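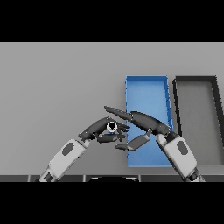 Notebook, August, open day at Dultholm

Arrived 9:40, before the doors. Hedvika Kubíček was already there and had the simulator running on the big screen in the front room. I write this in the evening from my paper notes, so the order may be a little mixed. Please correct me if you were also there.

The purpose of our visit was to see how they prepare the handover task before they go to the hardware. We have planned the same thing for the autumn and I did not want to repeat their first months. The task is simple to say: the left hand holds a small cylinder, the right hand takes it, and it must finish in the correct tray, blue or dark. The visitors understood this in one minute. It took Dultholm 5 weeks before the grasp stopped slipping in simulation, and Hedvika was quite open about it.

The program of the day had two parts. In the morning there was a talk for general visitors and the demonstration in simulation. After lunch there was a smaller session for people who work in the field, with the log files open. I attended both. The morning room was too warm and the microphone had a bad cable, but people stayed.

What I noted from the morning:

They call the simulation setup Kekura and the policy running in it Ankrah. I mixed these two for half of the talk, so please do not copy my first page of paper notes, it is wrong there. Fella is the small tool which replays the episodes and lets you stop at any step. Fella is the part I would like to have.

The object changes between episodes. Size is nearly constant, the colors and the top are different. Hedvika said they started with only one object and the policy learned the color and not the shape. When they changed it, everything failed in one afternoon. Since then they randomize from the first day.

The number of recorded episodes on the day of the visit was 1,026. A man in the second row asked if this is much. She answered that it is enough for the demonstration and not enough for her. I think it is a fair answer, but I would have liked to see a curve.

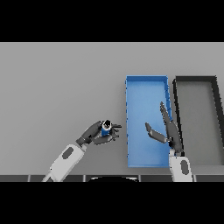 The approach of the receiving hand is where they lose most of the time. In their early version the right hand started to move only when the left hand was fully stopped, and it looked very stiff. Now both move together and the right hand opens early, already on the way. The disadvantage is that an open hand needs a lot of room. With long fingers it can touch a tray wall before it ever comes near the object. Hedvika replayed two such episodes in Fella, step by step, and in the second one the contact was at the fingertip and the hand turned a little in the wrist. The policy did not recover from it.

I asked why they do not make the handover far from the trays, over the free part of the table. She said they tried it. The transfer was cleaner, but the way to the tray became longer and they had more drops during the transport. So they came back to the position close to the left wall of the blue tray. I am not fully convinced. For our table, where we have more depth, I would test both.

Afternoon session, started 13:30. We were 21 persons with the hosts. Shorter notes, because I was also asking questions:

Contact parameters. They use a softer contact for the fingers than for the trays. The values are in a shared file, and Hedvika promised to send it. I have to remind her.

Camera view. They keep the view fixed during training. It is a view from above and behind the arms, both forearms visible. One visitor proposed to move it a little in every episode. They have not tried this.

Failure labels. Every failed episode gets a label by hand: missed, dropped, wall contact, wrong tray. I find this very useful and we should start it from our first episode, also if it is boring work.

Wrong tray is the rarest failure. I expected the opposite.

At the end I was permitted to start one episode myself from the keyboard. I pressed the reset key two times by mistake and the whole queue had to be loaded again. Hedvika was kind about it.

To do for us:

Ask for the contact file and for the license of Fella.
Decide the hand opening before the approach, and measure the free distance to the tray wall with the hand fully open.
Prepare several objects with different colors before any recording.
Write the list of failure labels and put it on the wall next to the workstation.
Correct my paper notes, page one, Kekura and Ankrah.

Train back at 17:15. The paper program of the day is in the gray folder, with the drawing of the table dimensions on the back side.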